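Can a Machine Do It Yet? How to Try a Small Paper-Gluing Job on a Robot Arm

By Kamrul Kodikara
Last updated April 2024
Filed under: Household chores, Gripper basics

People write to me every week asking when a robot will fold their sheets and load their dishwasher, and I always want to steer them toward something smaller first, because the small jobs are where you learn the most (and where you break the fewest plates). My favorite is glue on folded paper. Any kid can do it at the kitchen table, and it has nearly everything in it that makes housework hard for a machine: a thin thing that bends, a sticky thing that drags, and two grippers that have to agree with each other.

This page walks you through setting the job up and judging it fairly. You'll want two arms, or one arm and a lot of patience, plus a stack of colored paper, a few glue sticks and an evening to spare.

Step 1. Dress the work area

Plain gray benches are lovely for getting a first result and not much good for telling you whether the thing would survive in a real house. Put up some busy wallpaper and lay a patterned tablecloth. Strawberries, flowers, ferns, whatever you'd find in somebody's breakfast nook.

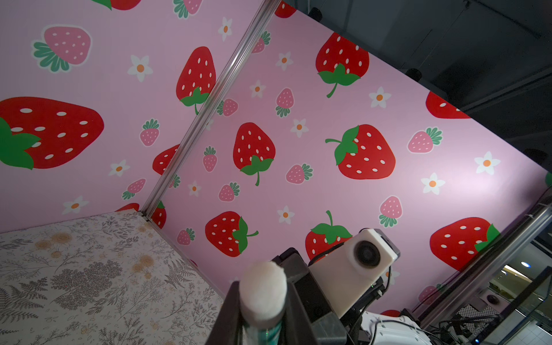 Once the surroundings are up, leave them alone for a whole batch of tries, and then swap them. Ritu Malhotra, who edits the Wisik newsletter and has put up with my questions for years, changes one surface at a time and writes the change on the same line as the score. I used to change three things at once and then sit there wondering which of them had spoiled my afternoon!

Step 2. Fix your grip on the glue stick

Take the cap off yourself for now. Uncapping is a chore of its own and deserves its own page. Wind the glue up just a little, then have the gripper close on the barrel well back from the tip, and tug it gently by hand. If it swivels, add a soft pad to the fingers and try again.

Step 3. Fold first, then hold

Crease the sheet by hand and stand one flap up. The second gripper's whole job is to keep that flap from wandering while the first one works. Press low, near the crease, where the paper is stiffest. If you press high up, the flap bows and the glue ends up somewhere you didn't plan.

Step 4. Bring the glue in at a slant

Lower the stick at an angle, touch down lightly, and make short strokes away from the fold. Go slowly. Too much force wrinkles the sheet or pushes it across the cloth, and too little leaves you with bare paper and a very confident robot.

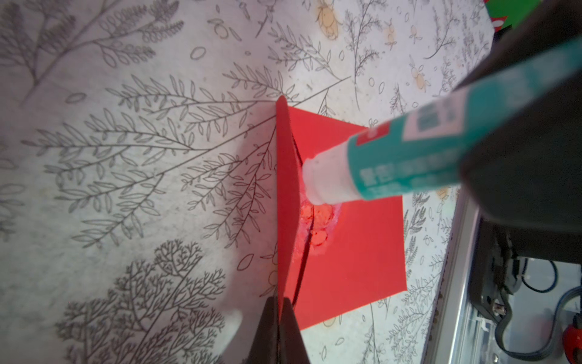 Can a robot glue paper well enough to be useful at home?

With the paper laid out and somebody nearby, it can do a decent share of the work, though I wouldn't leave it alone with a birthday card. In my last batch of 31 tries, the most common trouble was the sheet creeping along with the stick, and a heavier grade of paper helped a good deal.

Step 5. Keep score like a grown-up

Decide what counts before you start. I ask for glue along the fold, no tears, and the flap still standing when the arms back away. Half marks are tempting, and I've given myself plenty, but they make it very hard to compare August's results with the spring ones.

When you're happy with red paper, try thin tissue, and after that an envelope. The envelope is the one I'm still stuck on, so if you've managed it, please write in and tell me how you held the flap.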